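Istton Local History Forum > Lost Buildings > The toll house at Rundine Bridge

Thread: When did the toll house come down, and where did the stone go?

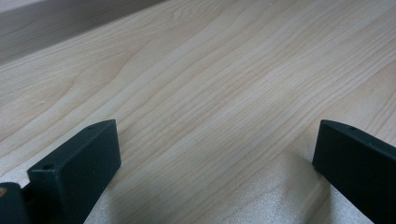

What year was the Rundine toll house demolished?

1938, going by the parish minutes, although the pamphlet they sell in the church says 1931 and the plaque on the bridge avoids the question altogether.

I ask because I've been asked to write a page on it for the village website and I would like to get through one paragraph without somebody stopping me outside the post office. What I have so far: built by the turnpike trust when the Sevel road was improved, single storey, bay window facing the road so the keeper could see who was coming, lived in as a cottage after the trust was wound up. After that everybody's account goes its own way. Does anyone have a photograph or a sale notice? And is it true that the stone went into the garden wall at Harasym House?

Tarun Dwivedi
Posts: 143

---

milepost_meg wrote:

The wall story is older than you think. My grandmother told it, and she had it from the man who supposedly carted the stone, who by her account also supposedly carted the stone for the chapel, the school and half of Sevel. He must have had a very good horse.

The 1931 date comes from the old county guide, where it says "lately removed". Lately could mean anything. The same guide says the railway had lately arrived.

---

OldSevelRoad wrote:

Sorry, but 1931 is right. The road was widened on the north side that year and the toll house stood on the north side. You can't widen a road through a bay window.

I have the surveyor's drawing (a copy, before anyone asks) and the building is marked with a dotted line, which on his other sheets means "to be taken down".

---

Tarun Dwivedi wrote:

Thanks both. OldSevelRoad, does the drawing show it was taken down or that he wanted it taken down? The minutes have the parish still complaining in 1937 about "the ruinous state of the former toll cottage", so either it survived him or they were complaining about a gap.

---

OldSevelRoad wrote:

I've read enough parish minutes to say they were capable of complaining about a gap.

There was a second cottage, further up towards Istton, that people also called the toll cottage. It never took a toll in its life. It had a gate across the lane for keeping geese in. I think your 1937 complaint is about that one.

---

D_Levchenko wrote:

I live in the goose one. It is not ruinous, though the back bedroom has its moments.

My deeds go back to 1868 and they call it "the cottage near the late turnpike", near being the important word. There's a sale in 1936 to a schoolteacher who stayed until after the war, so I can't see the parish calling it a ruin the following year. She'd have had something to say. I think Tarun's complaint has to be about the real one.

Demyd Levchenko

---

milepost_meg wrote:

Well, that's the geese disposed of.

---

OldSevelRoad wrote:

Point taken about the deeds. I still want to know how they widened the road.

---

quoinage wrote:

They may not have done, or not there. Go and stand on the bridge facing Sevel. The verge on the north side is good and wide as far as the layby, then it pinches in for the length of a small building, then it goes out again past the milestone. I always took it that they did the job in two goes and left the awkward bit until last.

As for the wall at Harasym House, I repaired part of it. Most of it is the same rubble as everything else round here and could have come from any field. There are some dressed blocks near the gate with a chamfer on them, which is a lot of trouble to go to for a garden wall. They have been used before, I'd put money on that. Whether they were used before in a toll house I wouldn't like to say.

---

Tarun Dwivedi wrote:

Chamfered as in a window surround?

---

quoinage wrote:

As in a window surround, a doorway, a fireplace or a horse trough for somebody with ideas. I'm a waller, I don't do miracles.

---

turnpike_terrier wrote:

Don't forget the toll board. It hung over the door and it's the one piece we know survived, as it was in the reading room at Istton until the reading room closed. A coach and four was charged more than most people round here earned in a day, and there was a separate rate for droves of sheep that caused no end of argument over lambs.

The last I heard, it had gone into the county store with the rest of the reading room things. Their list runs to 2,000 items and our board is down as number 170, "sign, painted, poor". I wrote to ask if it could come back for the village show in May and was told that it could, if we had a room with a steady temperature. The show is in a tent.

---

milepost_meg wrote:

Poor! It was perfectly readable when I was a girl. You could read the whole of the bit about swine.

---

OldSevelRoad wrote:

I've been back to the drawing with a magnifying glass. There is a pencil note beside the dotted line that I had always taken for the surveyor's initials. It says "deferred".

I would like it noted that I still think the county guide was written in good faith.

---

Tarun Dwivedi wrote:

Noted, and thank you, that's very decent. Would you let me use a scan of that corner of the drawing? I'll credit you under whatever name you like.

Draft wording: "The toll house was marked for removal when the road was widened in 1931, but the work was put off and it stood, in poor repair, until 1938. Some of its stone is said locally to have been reused at Harasym House." Any objections?

---

quoinage wrote:

None from me. "Said locally" covers it.

---

milepost_meg wrote:

I object to "poor repair". My great-aunt was born in it.

---

D_Levchenko wrote:

Could you put in a line saying the other cottage was never a toll house? I get people at the gate every summer with a leaflet, wanting to see the bay window. I haven't got a bay window. One couple stayed for tea.

---

Tarun Dwivedi wrote:

Will do, Demyd. Meg, what year was your great-aunt born there, and is there a certificate? If it gives the address I can name the family.

---

milepost_meg wrote:

1909, and yes, my cousin has it. It says "Toll Bar, Rundine". I'll ask her to copy it, but she's slow, so don't hold the page up on her account.

---

turnpike_terrier wrote:

If the page is going up anyway, the trust's account book is worth a look. Page 192 has the keeper being paid extra for a new lamp, then fined the same amount for not lighting it. The book is at the record office and you need to order it the week before.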